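Friday, June 24, 2022

Sorting cell, team notebook. Hazem writing, Marleny's notes folded in where I could read them.

Got in late, room was locked till after lunch. Arm homed fine on the second try. First try it threw the joint 4 limit again, same as in May. Did not chase it. Power off, nudge by hand, power on, home. Somebody please put that on the startup sheet, I keep meaning to.

Plan for the session was:
- redo table height
- finish the carton set for Skullia
- try the slower close
- write up for the Monday mail to Quispe

Did the first three. Writeup is this, more or less.

Table height. The old number was off by enough to matter on flat things. Fingers were scraping on the way down, you could hear it. Re-touched at the four corners and the middle, took the mean, saved as table_z_new. The back left corner is still the odd one out. Shim or leave it? Leaving it. Nothing gets placed back there in the task anyway.

Skullia (the picking code, for whoever is new and reading this over the summer) is now on the branch Marleny cleaned up. She took out the old color threshold stuff completely. If you have a local copy with your own changes in it, save them somewhere before you pull. I lost an hour to that and I was the one who told everybody else.

Carton set. Crushed ones only today. The nice square ones we already have plenty of and the detector is good on them. The dented ones are where it picks a silly angle, it wants a rectangle and there isnt one. Blue carton with the green screw cap is the worst of the bunch. It keeps treating the cap as the center of the whole thing and the grasp comes out shifted to that side. Wrist view before the descent, jaws open: 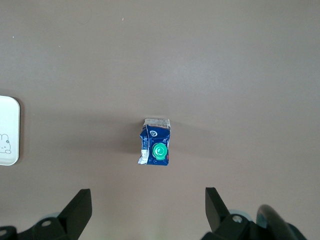
Page last changed: Friday, June 24, 2022, by hsqalli

Couple of things to notice in that one. The carton is close to the middle left to right, so the approach is OK. Sides are pinched in, so the width you get depends a lot on where along it you measure. Our code takes the widest part. Marleny says take the width at the line where the fingers will close and ignore the rest. I think she is right but it means the angle has to be settled first and then the width, and right now they come out of the same step. Her to split it, me to test.

Also the shadow on the left side. Soft, but the mask leaks into it on some runs and then the box is too long toward the tray. Tried turning the lamp away, made it worse on the white plate test so I put it back. Will try masking by height if the depth ever behaves.

Tray with the rabbit on it is the drop target, stays on the left. Don't swap it for the plain one halfway through a set, the plain one has a taller rim and the release height is wrong for it.

Slower close. Set the gripper speed to 1,000 and then to 2,000 (driver units, no idea what they are in real life, the Erkari manual just says "speed"). 2,000 shoves the carton sideways before both fingers touch. 1,000 is gentler and it sits still, but the whole cycle drags and at the demo we get judged on time. Marleny wants fast travel then slow for the last bit. Driver will take two commands in a row but the second one sometimes gets dropped if it comes too soon. Put a wait in between. Ugly, works so far.

Stilline pads: still not glued on. The tips are bare black plates for now and they slip on the glossy parts. Asked for the pads again. If they show up glue them on BEFORE re-zeroing the gripper, not after, or the closed position is garbage.

Cable at the wrist. Loop is OK at this pose but when the wrist goes all the way round it pulls. Add a tie further back, leave slack. Do not tie it to the finger bracket, it has to move!!

Logging: the run folder names have spaces in them again. Whoever is typing them by hand, use the script. The plotting notebook falls over on spaces and I am not fixing that tonight.

Things that bugged me, no order:
Camera exposure drifts for the first few minutes after boot. Let it sit.
Label side of the carton, the white strip, gets split off as its own object on a few tries. Min area raised, seems to of helped. Need more runs to say.
The e-stop is too far from the keyboard chair. Moved it. Leave it where it is now.
Table wants wiping before sets, little specks show up in the wrist camera.

Next time:
MG - split angle / width, push to the branch
HS - fast-then-slow close, with the wait as a setting and not a number buried in the middle
HS - joint 4, ask Quispe if they have seen it
both - crushed set again with the new width, same tray, same lamp
whoever - startup sheet

Left the arm parked and powered down, gripper open. Key is back on the hook.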